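4. Setting up the fridge shelves for the first time

I'm Teguh Goh and I've been using the Kundex larder fridge in our kitchen at Clondport long enough to have made every mistake going, so this part of the guide is the one I wish I'd had. Section 3 got you as far as plugging it in. Now we'll sort out the shelves, the door racks and the alarm, and then you can put your food in.

Cartons: see step 5.

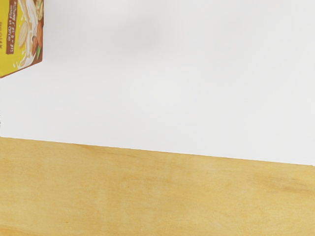
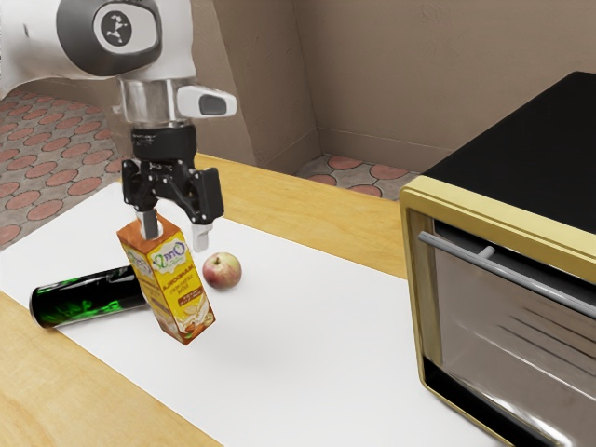 Before you start, let the fridge stand upright for a good few hours if it came to you on its side. I know, it's dull. Go and have your tea. The drawers will still be there.

1. Take out every shelf and peel off the blue tape. There's a strip hidden under the back lip of the bottom shelf that I missed completely, and it buzzed for a week before I found it!

2. Wipe the inside with warm water and a drop of washing-up liquid, then dry it with a soft cloth.

Caution: don't use anything scratchy on the door seal. Once it's nicked it won't close snugly again, and a new one cost me 39 pounds.

3. Put the glass shelves back, starting from the bottom. Tilt each one up at the front, slide it in till it stops, then lower it flat. You want to feel a small clunk -- if you don't, pull it out and have another go.

4. Set the dial to 2. That suits our kitchen for most of the year, though I nudge it up a notch from May onwards.

5. Fit the door racks. The deep one goes at the bottom and takes milk and juice cartons standing up. Once a carton's been opened, keep it upright with the cap on tight (laying one flat on a shelf is how I ended up mopping out the salad drawer).

Note: the top rack is shallow, so keep it for eggs, butter and little jars. My mustard collection lives up there.

6. Turn on the door alarm. Hold the Hamdan button (the round one, named after whoever drew up the panel, I think) until it beeps twice. If the beep drives you mad you can switch it off the same way, but I'd leave it on if you've got children.

7. Shut the door and leave it overnight before you load up.

If the light doesn't come on in the morning, check the plug first, then turn to the fault list in section 9. Spare shelves and racks come from Varkusine, and you'll need the model number from the sticker behind the salad drawer. Copy it down now while the drawer's still empty.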